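4.2 Effect of viewpoint on the pick-and-place tasks

We next asked how much of the policy's error comes from the arm hiding the objects it is meant to handle. In the Koppel task set, the camera looks across the table from the side of the arm, so the arm covers part of the work area during most of the approach. The policy of Section 3 receives a single color image at each step and has no depth input. It must therefore infer the position of a covered edge from whatever part of the object is still in view.

We trained two versions of the policy on the same 345 demonstrations, all recorded at the Hollthorpe site in June. The first version, which we call the base policy, sees only the current image. The second, Vultano, also receives a short memory made up of features from the last four images. Network size, learning rate and stopping rule were the same for both. Training took roughly 11 hours per version on one machine. We did not tune either version on the test layouts.

Each test layout places a flat object and a round object on a plain table, with other items left near the arm. The gap between the flat and the round object is kept small, which makes a poor estimate of either edge costly. Figure 2 gives one view from this group of layouts. The tip of the gripper is over the lower right corner of the board, and the apple is in full view to the right of it.

With the base policy, most failed trials shared one pattern. The predicted grasp point drifted toward the visible part of the flat object once the near corner was covered, and the fingers then closed short of the target. Vultano showed the same drift in fewer trials and corrected it earlier in the approach. On layouts where no edge was covered, we found no clear difference between the two versions, which is consistent with memory helping mainly under occlusion.

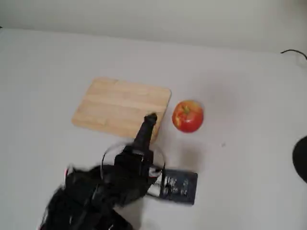 Figure 2. Tabletop layout with a wooden cutting board and an apple. The gripper tip covers one corner of the board.

A reviewer from Drivthorpe objected that a second camera would remove the problem at little cost, and asked why memory should be preferred. We agree that a second view would help where the mount allows it. Our comparison is limited to the single-camera case, and we make no claim about setups with more than one view. The reviewer also asked whether the memory could carry stale positions forward after an object is bumped. This does occur, and we treat it separately in Section 4.3.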